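2022-10-31

Notes for session four, **running a community festival in a borrowed hall**. I've typed these up from what I scribbled while we were talking, so they jump about a bit in places (sorry!). Bring them with you in December, when we go through your own plans.

## Where we'd got to

Last time we did the "why" of a community fair: who it's for, who gets left out, and what makes it different from a private party with a bigger guest list. This time it's the practical side, and I'm leaning heavily on the Warkberg Lantern Fair because I worked on it for several years and I know where it creaked.

Quick reminder of the set-up. Warkberg is a smallish town with a lot of families who moved there from elsewhere, and the fair began as a shared supper for people who were far from home in the dark part of the year. By the time I joined it had 36 stalls, a stage programme that ran all afternoon, and a lantern walk at the end. Same school hall every year, same car park, same argument over the car park.

## The hall

Book it before you announce anything. I know that sounds obvious, but the year we put the posters up first we ended up moving the whole thing by a week and I was still getting cross phone calls a fortnight later.

When you go to look round, walk in by the door your visitors will use. Then walk in by the door your caterers will use, carrying something heavy if you can bear it. At Warkberg the kitchen door opened outwards onto a step, and every tray of food had to go over that step. We drew it on the plan in red and it still caught people out.

Ask for these in writing:

- the hours you have the hall, **including** setting up and clearing away
- the number allowed inside at any one time
- which rooms are locked and who holds the key
- whether you may cook, or only reheat
- naked flames (for us this was the big one, and the reply was a very firm no)

That last point is why the lantern walk happens outdoors and the indoor lamps all have little battery lights in them. Some of the older families were sad about it the first year. What helped was giving the outdoor lighting its own proper moment, with the music stopped and everybody out in the playground together, so it felt like the heart of the day and no longer like a rule we were obeying.

## Stalls

I'd sort stalls into food, craft, and information, and place them in that order of fussiness. Food goes first on the plan, near water and near an exit, and everything else fits round it. Craft stalls want light. Information stalls (the library, the language classes, the health people) want to be next to a queue, any queue, as people will read almost anything while they wait for something fried!

Pricing came up and I promised to write down what we did. A food pitch was 60 pounds and a craft pitch was a good deal less. Charities paid nothing. We tried one flat price for a single year, and lost nearly all the home bakers and the two women who did the paper flowers, and the hall looked like a shopping centre. So we went back.

Someone asked whether you should let in businesses from outside the town. My own view is yes, a few, if they bring a thing you haven't got. The Furnival sweet shop came over each year with a van full of milk sweets and they were easily the busiest table in the building. What I wouldn't do is let in two sellers of the same thing out of politeness. They'll both have a poor day and both blame you.

## The stage

Here is where the trouble lives. Everyone wants the slot just before the lantern walk, and everyone's act is "only five minutes".

What we settled on, after a few rough years:

1. Children's groups first. Parents arrive early for them and the little ones aren't worn out yet.
2. Music without dancing in the middle, while people are eating.
3. Dance groups later on, with a gap between each for changing and for finding the missing shoe.
4. One act that belongs to the whole fair at the end. Ours was the Vorkenora choir, who'll sing in any language you hand them.

Leave more room in the timetable than feels sensible. I used to pad every slot, and then tell the performers the unpadded time. I still think that's fair play, though a few of you pulled faces.

Be careful with the speeches. A local dignitary, a sponsor and the head of the school will all expect to say a few words, and a few words each makes a very long stretch of standing about for a toddler. We put all of them together at the opening, before the food was served, which kept things brisk.

## Whose festival is it?

We spent longest on this one, and my notes are thinnest, because I was listening. Roughly where the room landed:

- A festival of lights can have religious roots for some visitors and be a nice evening out for others, and the programme has to leave space for both. At Warkberg we had a quiet room with prayers at a set time, signposted but never announced over the speakers.
- The word "community" covers several communities who may not agree on the date, the food or the name. Ask all of them, early. Being asked late stings more than being turned down.
- Regional groups like being named. When the programme said only "folk dance" we had complaints, and quite right too. Name the dance and the place it comes from, and check the spelling with the dancers.

I'd add one thing I forgot to say on the day. Keep some of the jobs for newcomers. It's very tempting to hand everything to the same capable people, and then in a few years they're tired and no one else knows where the extension leads are kept.

## Tickets and money

We charged nothing at the door until the hall got so full that we had to. After that we used free tickets with a number on them, given out beforehand, and a small share kept back for people who simply turned up. The Starnari bakery handed ours out over the counter, which suited us and brought them a bit of trade.

Children's lantern making was a separate booking. It had 163 names down the last year I helped and tables for 100, so we ran it twice with half the names in each sitting, and that worked nicely. Decide on your second sitting before you open the list!

As for the budget, put the hall, the insurance and the sound at the top, as those have to be paid even if it pours with rain and half the town stays in. Decorations come at the bottom. They're the first thing people want to spend on and the easiest to borrow.

## For December

Please bring:

- a sketch of your hall or field, by hand is fine
- a draft running order with honest gaps in it
- a list of the groups you've spoken to, and another of the ones you haven't yet
- one thing you'd drop if the money fell short

Two sides of paper at the most. We'll swap plans and pick holes in them (kindly), and then I'd like to talk about clearing up, which I never leave enough time for, in class or at the fair.

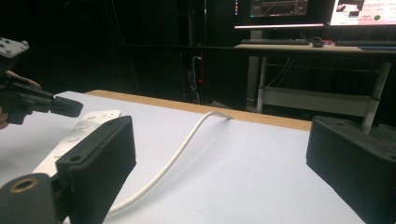
When should the stage programme be sent to the performers?

Three weeks before the fair is about right, with a second copy a few days ahead once the changes are in.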